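## Tirar o planejador de dentro do laço de controle

Passei boa parte de abril mexendo no Pulley, o nosso executor de tarefas para dois braços. Até a versão anterior, ele chamava o planejador de trajetória no mesmo processo que enviava os comandos às juntas. Funcionava bem com um braço. Com dois, qualquer consulta de colisão mais demorada atrasava o ciclo, e o log enchia de avisos.

Agora o planejador roda separado e publica trechos curtos de trajetória numa fila. O controle só consome. Se a fila esvazia, ele segura a última posição e espera. O tempo de planejamento no pior caso continua em 832 ms — não mexi nisso ainda —, mas o ciclo deixou de depender dele.

A Radwa Lamrani revisou o código e achou um erro meu na troca de referencial: eu somava o deslocamento do punho duas vezes quando o alvo vinha da percepção. Reescrevi a função e coloquei 40 testes em volta dela. O repositório tem mais de 1.569 commits e esse trecho não tinha nenhum.

O que falta é a reserva de espaço entre os braços. Hoje cada um bloqueia um volume fixo, grande demais para tarefas em que as duas mãos trabalham sobre a mesma folha. Com a mão direita dobrada sobre o meio do gabarito, junto à peça azul, e a esquerda erguida no canto, quero que o volume acompanhe a pose dos dedos. Vou começar pelo modelo simplificado do Nudley, que usa cápsulas, e comparar com as malhas completas.
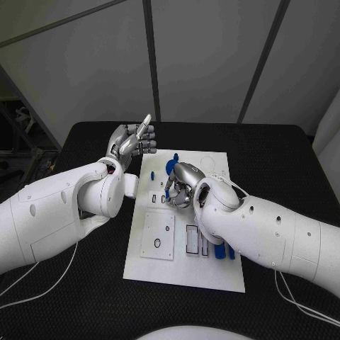
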